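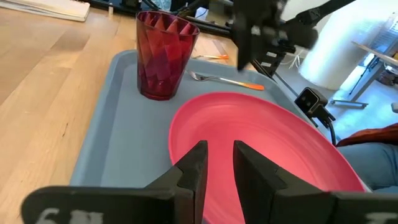 Molovau cell, left gripper play and wrist camera check

Workshop notes > Molovau > Maintenance > Wednesday
Overview Logbook Spares Wiring Contact

Started 08:40. Kaiwen Han left a message yesterday evening that the left gripper "closes crooked" on the fork. He wrote it on the run sheet too, next to episode 142, and after that one he stopped. The red cup and the plate gave him no trouble, only the fork, and only when the handle is towards the arm. The cycle counter for the left gripper says 3,317 closings since the fingers were changed. The right one I did not write down, I must do it next time.

First I did nothing to the mechanics and only looked through the wrist camera with the fingers open and the tray below. For us this is the fastest test. If the camera bracket has turned, the two fingers do not come into the view at the same height, and the gap leans to one side. I keep a reference picture from November and I compare by switching between the two on the monitor. The gap was where it should be. So the bracket is not the cause, and I left its screws alone. Last time I touched them without need and lost the morning to the calibration.

Then power off, arm in the parking pose, and I moved the fingers by hand.

Right finger: no movement that I can feel.
Left finger: small movement at the tip, up and down. Not side to side.

Up and down play means the carriage or the finger screws. I took the finger off to see. Two screws hold it. The front one was tight, the rear one I could turn with almost no force. The thread lock on it was old and came off like powder. I think the person who fitted this finger (me) used the screw a second time without cleaning it. Both screws are now replaced from the bag marked Jurkham, short type. Please do not take the long type from the same drawer, they go in far enough to press on the carriage and then it feels tight but the finger drags.

Order of work, so that I can find it again:

1. Park the arm, power off, wait until the driver light is out.
2. Unclip the wrist cable from the first clip only. With the second clip also open, the plug carries the weight.
3. Take off the finger, clean both holes with a dry brush and then alcohol.
4. Look at the pad. If the edge is lifting, change it now, not later.
5. New screws, one small drop of thread lock, rear screw first, by hand.
6. Close the gripper slowly by hand against the other finger and let the two faces find each other. Hold them closed and tighten.
7. Open, close, look for light between the faces. Repeat if there is any.
8. Clip the cable back. Leave the loop large enough for the full wrist turn.

Step 6 I needed to do three times. The faces met well at the top and left a thin line of light at the bottom. I found a grain of old thread lock under the finger, behind the rear hole, where the brush does not reach. After removing it with a wooden pick the line was gone.

Cable. While I was there I checked the cable on the left arm along its whole length. The outer skin is a little polished where it passes the elbow, but I find no cut and no flat place. I moved the tie two clips lower. Hongmei Duan asked last month if we could use the spiral wrap on this part. I tried a short piece and it catches on the bracket in the low pose, so no.

Power on at 10:25. Homing went normally for both arms. The left gripper zero was off by 55 encoder counts after the finger was back. This I expected, and I set the zero again with the fingers fully closed. The old value is in the parameter file as a comment, please leave it there for some weeks.

Arms over the tray

I wanted to see the approach from the fixed camera before putting any tableware in, so the tray was cleared first. I drove the left arm to the low pose step by step at slow speed, with one hand at the stop button. The fixed camera is also good for looking at the cable loop. From the wrist you never see your own cable.

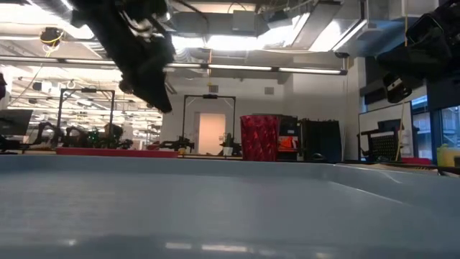
Fixed camera, nothing in the tray. Left gripper above it, right arm at the upper right. Red cup behind the far rim.

Two remarks on this view. The ceiling lights are overexposed in it, and they give bright spots in the near part of the tray. For a person this is nothing, but Kaiwen's tray check can take such a spot for an object. I have asked him if he can mask the near strip. Turning the camera would be the other way, and I do not want this before the Zenduvholm visit, as both the tray corners and the height limit are measured from its present position. The second remark: the near part is also blurred. I leave the focus as it is for now. It is set for the far half, where most of the grasps start.

With the tableware

Same set as Kaiwen uses: red cup, fork with orange handle, the pink-red plate. I ran only the left arm, with the right one staying clear.

Fork, handle towards the arm: ten tries, ten good. In one of them the fork turned slightly between the pads when it was lifted, but it did not fall.
Fork, handle away: five tries, all good.
Cup at the rim: good. I reduced the closing force one step for the cup, it does not need more.
Plate at the edge: first try too high, the fingers closed above the rim. This was my zero, I had saved it in the right arm's file. Corrected, and then good.

I write this mistake down on purpose. The two parameter files have nearly the same name and are open in the same window. Hongmei suggests a different background colour for each arm, and I think we should do it this week. The right arm's file is restored from the copy, and I compared the two line by line afterwards.

Motor temperature after the tries was normal for both joints near the wrist. The gripper motor current when closed on the fork handle is 483 mA. I do not have a value from before the repair, so it says little today, but now we have something to compare with.

Open points

— Right gripper: check the rear screw too. They were fitted on the same day from the same bag.
— Order short screws, there are four left. Wikström has the same size in stock, but ask for the ones without coating.
— Kaiwen: mask for the near strip of the tray, or tell me it is not possible.
— Pads: left pair is still fine, right pair has one corner that begins to lift. Change it together with the screw.
— Write the closing count of the right gripper on the run sheet.
— The 2 mm hex key is missing from the cell box again. I used the one from the bench and put it back.

Finished 12:15. Cell is released for normal runs on the left arm. For the right arm please wait until I have looked at the screw — tomorrow before ten, if the bench is free.

Molovau workshop notes | Contact: Hongmei Duan | © Zenduvholm | Back to top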